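Workshop tips: teaching an arm to clear a table

Revised 2018-03-25. Applies to a single arm with a parallel gripper, taught either by hand guiding or from a remote controller. Rehearse in the simulator first. A bad demonstration there costs a reset and no crockery.

## Before recording

- Decide the end state and write it down. "Fruit on the plate" is a usable end state. "Table tidy" is not.
- Park the arm above the table with the gripper open and empty. Use the same park pose for every demonstration in a set.
- Keep the plate where the arm can reach all of its rim. If the wrist has to fold back on itself to reach the near side, move the plate.
- Leave a finger's width on both sides of anything to be gripped. A can lying against a plate rim is a separate task and should be recorded as one.
- Clear the log folder. The Pidix recorder stops writing at 900 files and gives no warning.

## Hand guiding

Hold the arm behind the wrist, never by the fingers. Pressure on the fingers goes into the force readings and comes back later as a flinch at the moment of contact.

Move at the speed you want repeated. Pauses are recorded too. If you need to think, stop the recording, think, and start again from park.

Come down vertically over round fruit. Approaching a kiwi or an apple from the side rolls it, and the arm then learns to chase. For anything oval, turn the wrist so the fingers close across the short axis.

Lift clear before travelling sideways. We use 127 mm above the tabletop, enough to pass over a mug with something in the grip.

## Remote control

1. Set the controller scale to half for the approach and full for travel.
2. Check which way "left" goes before the first move. On the Civamau handset it follows the base, so it is reversed for anyone standing opposite.
3. Watch from two views. Depth is hard to judge from one, and most missed grips are high.
4. Close the gripper, count one second, lift.
5. Release at the plate surface. Dropped apples bounce off a raised rim.

Remote sessions come out jerkier than hand-guided ones. Smooth them lightly. Heavy smoothing rounds off the descent and the fingers arrive beside the fruit.

## How many demonstrations

For one object in one position, 21 good ones. Shift the object a little each time and keep the plate still. Once that works, shift the plate as well. Our full table set stands at 571, recorded since December, and the early ones are being replaced because the park pose wandered.

Delete failures unless you recover from them in the same take. A fumbled grip followed by a clean second try is worth keeping. Tag it "retry".

## Simulator settings

The Ulmont table model has friction set too low by default. Raise it until an apple placed by hand stays put. Make tins and mugs rigid. Fruit can have a little give, though it slows the run.

Vary the lighting between sets if the arm works from camera views. Glossy plates throw highlights that move with the lamp, and a policy trained under one lamp will fail under the next.
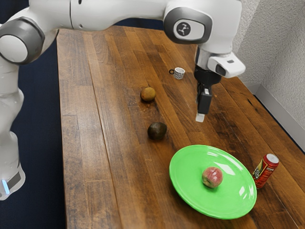
Jaidee: I'd go slower than half scale on the approach for dark fruit. Ours kept closing early on plums until we dropped to a quarter, and the retries fell away after that. Agree on the vertical descent.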